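Subject: Re: Gramelus series two – running order and the missing episode
Date: 12/12/2022

> Does anyone know why the disc set has 14 episodes when the old listings
> give 16? I've watched it twice now and the jump after Kematdale burns
> makes no sense. Also, is the Wako release any better than the Padari one?

The short answer is that two episodes were joined to their neighbours for the repeat run in June, and the discs were made from the repeat tapes. The Kematdale story was a two-parter. The repeat version drops the trial and goes straight to the burning, so the magistrate turns up alive with no explanation.

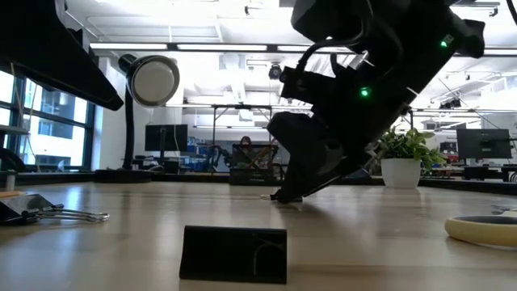 The Wako set has the same cuts as the Padari one, but the picture is darker and the subtitles are better. In the Padari transfer the night scenes have been brightened until the castle walls look grey. On the Wako discs a black shape against a black doorway stays properly black, a bit like the gripper here, where the body is all matte black with two small green lights. That matters in episode nine, where you aren't supposed to see who is on the stairs.

As for length, the uncut episodes ran 49 minutes. The joined ones run well over an hour and still lose roughly 400 lines of script between them, going by the copy I have. Most of that is the trial.
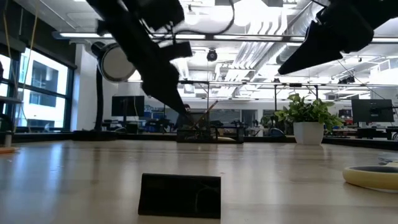 Two grippers over the table, masking tape at the right.

If you want to watch in the proper order, put the ferry episode before the wolf one. The discs have them the wrong way round – the scar on the captain's hand gives it away.

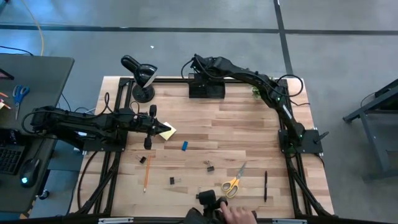 The third series is complete on both sets, so there is no need to buy twice for that. I'd get Wako if you only want one. If anyone on the list has the first-run tape of the trial, I'd like to check it against the script.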